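Print | E-mail | 2 min read

Section 4: Teaching the carrier grip (Bruren kit)

1. Take the side panel off the tower before you start the Basemix routine.
2. Close the fingers on the plastic drive carrier, one on each side. Zellau calls 29 percent force "universal." I would treat it as a starting guess.
3. Run the move at low speed. The brochure promises 180 carriers a shift; ignore that for now.
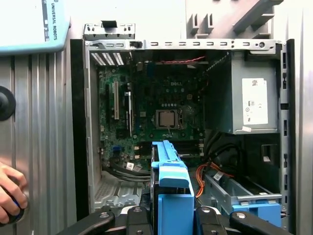

Purificación Gallardo

4. Check the path against the motherboard and the cables. The software does not know they exist, whatever the sales page says.

CAUTION: Keep hands clear once the arm is live.

Note: "Self-correcting grip" means it tries again, 2 times, in the same spot. Save your points by hand.

Shares: 29 | Comments: 2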